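Chores and Shop-Floor Automation Working Group
Minutes of the meeting held 31st March, second floor meeting room, Bikura building

Chair: Signe Zoëga
Minutes: Shoaib Satti
Also present: representatives of the facilities, repair bench and purchasing groups
Apologies: warehouse night shift lead

1. Minutes of the previous meeting

Accepted with one correction. Under item 4, "dish rack" should read "drying rack." The chair asked that the two terms be kept apart in future, as the test plan uses both.

2. Matters arising

2.1 The question left open in November, whether the group should report on household chores and shop-floor chores in one paper or two, was settled in favor of one paper with two tables. Purchasing had preferred two papers. Their objection is recorded at their request.

2.2 The safety sign for the repair bench area has been ordered. The wording was changed from "Robot operating" to "Stay behind line when lamp is lit."

3. Household tasks

3.1 S. Satti reported on the kitchen and laundry trials carried out on the Kouris arm. Wiping a flat counter is acceptable when the counter is clear. Performance falls off when there are objects to be moved first. The arm will wipe up to an object and stop.

3.2 Towels can be folded in half and in half again if they are laid flat by a person beforehand. Picking a single towel out of a heap remains unreliable. Fitted sheets were not attempted.

3.3 Loading a dishwasher was tried with plates only. The lower basket is manageable. The upper basket is not, as the wrist meets the door on the way in. Facilities asked whether the door could be taken off for the trial. The chair said that a result obtained that way would be of no use to anyone with a dishwasher.

3.4 Agreed wording for the household table: counter wiping "with preparation," towel folding "with preparation," plates in lower basket "supervised," everything else "not yet."

4. Shop-floor tasks

4.1 The repair bench group presented its work on server equipment. The task under study is the handling of small rack-mounted units at a table next to a full-height cabinet. At present this is done by a technician with a screwdriver and a good deal of patience.

4.2 The simulated bench is now in regular use for planning arm motion. The Cladix software accepts the bench layout without manual changes, and the approach to the rack from the side can be repeated from the same starting position as often as needed. The group is using it to compare gripper approaches before any time is booked on hardware.

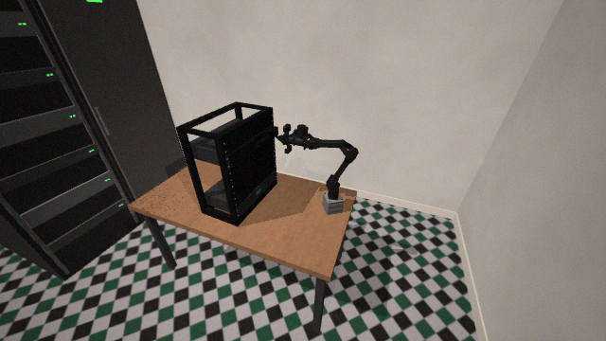

4.3 Repair bench listed three operations in order of difficulty: gripping a rail, drawing out a panel, and reseating a panel. The first is considered solved in simulation. The second works when the friction value is set low, which the group does not regard as realistic. The third has not been completed under any settings.

4.4 Purchasing asked why reseating is harder than removal. Repair bench replied that removal only requires a pull in one direction, whereas reseating requires both sides to be lined up to within the play of the guides. A person feels the panel bind and eases it. The arm has no force reading at the fingers in the present model. Adding one is possible but slows the simulation considerably.

4.5 Cables were discussed at some length. They are left out of the current model. The chair noted that any cabinet in service has cables at the back and often at the front, and that a result without them should be labeled as such in the paper. Agreed.

4.6 Of 912 simulated approaches logged since the last meeting, 31 ended in contact with the rack frame before the gripper closed. Repair bench could not yet say whether these share a cause. The log will be sorted by elbow angle at the time of contact.

4.7 Agreed wording for the shop-floor table: rail gripping "simulation only," panel removal "simulation only, low friction," panel reseating "not yet," cable work "not attempted."

5. Zukari mobile base

5.1 The demonstration unit is still on loan. It clears the threshold into the repair bench area in one direction but not the other. Facilities will measure the lip on both sides and report the difference.

5.2 There was disagreement on whether a mobile base is needed at all. Facilities regards it as essential for household work, where the jobs are in different rooms. Repair bench would sooner have a fixed arm with a known position and bring the work to it. No decision was taken.

6. Budget

6.1 Spending to date stands at 2202 against the consumables line. Most of this went on gripper pads. Purchasing asked that pads be ordered in larger lots.

6.2 A request for a second license for Cladix was deferred until the friction question under 4.3 has been looked at.

7. Actions

7.1 S. Satti: draft both tables and circulate for comment.
7.2 Repair bench: sort the contact log; run panel removal again with friction measured on a real guide.
7.3 Facilities: measure threshold lip; confirm delivery of sign.
7.4 Purchasing: obtain a price for gripper pads in larger lots.
7.5 S. Zoëga: write to the night shift lead for a list of warehouse chores to be considered, carton flattening included.

8. Any other business

Facilities asked that the towels used in the laundry trial be returned to the second floor kitchen. S. Satti to arrange.

The date of the next meeting will be set once the draft tables have been circulated.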